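Godine booth: build gallery

Karetti shared workshop, back bench
Last updated September 20, 2023

Godine is a two-arm tabletop booth built on the back bench at Karetti. Planning began in January. The structure is aluminum extrusion, the walls are painted panels, and both arms are mounted on one rail along the front edge. This page covers the booth in its current state. Notes on the earlier single-arm version are in the workshop binder and are not repeated here.

Main dimensions: inside width 98 cm, inside depth 86 cm. The width was set by the bench. The depth was set by the reach of the arms with the elbow slightly bent, measured from the mounting plates to the back bar. At full extension the wrist loses too much freedom to approach an object from above, so the last stretch of reach was not counted.

The mounting plates are 5 mm thick and bolt to the rail with slot nuts. The first set of plates had round holes and could not be squared to the rail once the arms were on. The present set has slotted holes on the arm side. Squaring is done with the bolts finger tight and a machinist's square against the rail, then the bolts are tightened in a cross pattern and checked again. All extrusion and slot hardware came from Rautiainen, cut to length. Two of the cuts were slightly out of square and were dressed with a file.
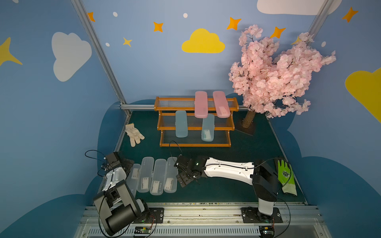 Right arm extended across the table, gripper just above the clear boxes. Both mounting plates on the front rail.

Reach across the table was the main thing to settle at this stage. With the forearm stretched out sideways, the load on the shoulder joint is close to its worst case, and any play in the plate is multiplied at the gripper. The old plates let the gripper sag by 7 mm in this posture. The new plates have not been measured with the same method, so no comparison is given. A dial indicator on a magnetic base will not hold on aluminum and a clamp-on base is still to be made.

Small control boards sit in front of the rail, one to each arm. They were first placed behind the rail, where they took up table area and the wires ran under the working surface. In front they can be reached with a screwdriver without moving an arm. The wires are short red and black pairs with a little slack. Covers for the boards have been drawn but not printed.

Cable routing on the arms is unchanged from the single-arm version. The gripper cable runs along the housings and is left to form a free loop at the wrist. A tighter loop was tried and pulled on the connector when the wrist rolled past its midpoint. A longer one caught on anything tall on the table. The current length was found by trial. If the wrist is ever replaced with a different model, expect to find it again.

The arms run on Limeo, a small motion controller written at the workshop. It handles joint limits, a shared stop, and a keep-out zone between the two arms. The keep-out zone is a plain vertical slab that moves with whichever arm was given priority. It is conservative. Both arms can work over the table together, but one will wait if the other crosses the middle with its elbow low. A finer model using the outline of each link was started and set aside, as the slab was good enough for picking up and setting down small goods.

Working objects are ordinary household items. The clear plastic cases are the harder ones to handle. They are long, rounded and smooth, and they turn under the fingers if the grip is off center. Closing speed was reduced for them in the Limeo settings file, and a short pause was added between contact and lift. The slatted rack at the back presents a different problem. The approach has to stay level to clear the edge of each tier, and the lower tiers leave little room for the wrist housing. 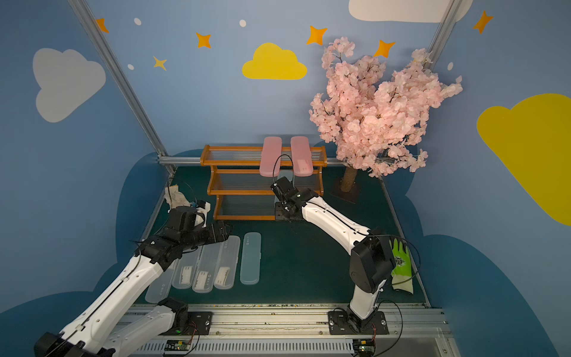 Setup order for a session is as follows. Power the boards with both arms resting. Run the homing routine on the left arm, then the right. Jog each gripper to the reference mark on the rail and confirm the reading. If either reading is off, loosen nothing; home again first. A wrong reading after a second homing has always been traced to a plate bolt.

The work surface is a green mat laid over the bench top. It is held by friction alone and creeps toward the front over a long session. Adhesive strips were tried at the corners and left residue. A thin aluminum lip at the front edge is the next thing to test. The rail track also collects small debris along its edge, and it should be brushed out before the plates are moved.

The corner posts were added before the wall panels and took most of the alignment time. Diagonals were measured at the base and again at the top. They agreed at the base first, then the top was pulled into line with a ratchet strap while the brackets were tightened. The panels add some stiffness but were not counted on for it.

Open items

Board covers, left and right.
Clamp-on base for the dial indicator.
Front lip for the mat.
Strain relief on the right gripper cable at the wrist.
Second stop button within reach of the left side of the bench.
Label the power leads.

Drawings for the slotted plates are in the Godine drawer under the bench, with the file copy on the workshop drive. The revision letter is in the lower right corner. Revision B is the set now fitted. Revision A has the round holes and should not be cut.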